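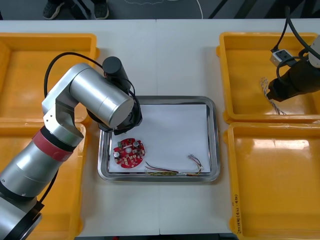
Bench view of the cell, both arms over the table, a round red board on the paper.

Workshop > Cells and Benches > Sowa > Gallery

Sowa, the two-armed sorting cell at Umthorpe

We love this cell! Sowa takes old control boards and the wiring that came with them and parts the two into yellow bins, and when it is set up well it is a joy to stand next to. Setting it up well is the trick, so this page is mostly about the fiddly stuff: tray, bins, cables, fingers, and the order we do them in on a Monday morning before anyone presses start.

Szymon Baran looks after the arms and Zuzanna Grabowska looks after everything they touch. Between them they have the full check down to 24 minutes, which is lovely when you remember that it used to eat half the morning.

The tray comes first. It goes in the middle with a bin pair on each side, and the paper liner goes down flat (a curled corner fools the height check every single time). Zuzanna renews the liner at the start of a shift and again if it gets oily. Bins next, pushed right up to their marks. Two of the bins once got swapped left for right and Sowa carried on quite happily, dropping harnesses on top of finished boards until lunch.

Then the cables. Each arm is sent slowly through its full reach while one of us watches the loops at the elbow and behind the gripper. They need enough slack to follow the wrist all the way over and no more than that. Szymon likes to do this at 13 percent speed and he will not be hurried – he has replaced too many connectors on other machines to want to do it again here.

Wires are the hardest thing on the table. A board sits still and has a nice firm edge. A harness rolls, springs back and hooks itself on whatever is near, so the fingers have to close squarely and meet along their whole length. We test that with a strip of thin paper pinched between the tips. If it slides out, the finger screws get loosened, squared up and tightened again, then the strip goes back in.

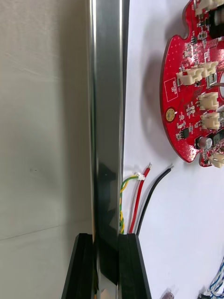
Down at the fingers, with the red board and the loose wire ends close by.

Close views are a huge help with finger work. We look for nicks on the tips and for stray strands of copper, which love to hide in the corners. A soft brush gets them out. Compressed air just sends them into the next joint along!

The current fingers are set 201 in our log, and we are very fond of them. Edmund Wasilewska over at Skultside cut the earlier ones with a steeper slant, and they were great on boards but kept letting go of single wires.

Still on the list for April: fresh bin labels, a spare set of fingers, and a proper hook for the brush.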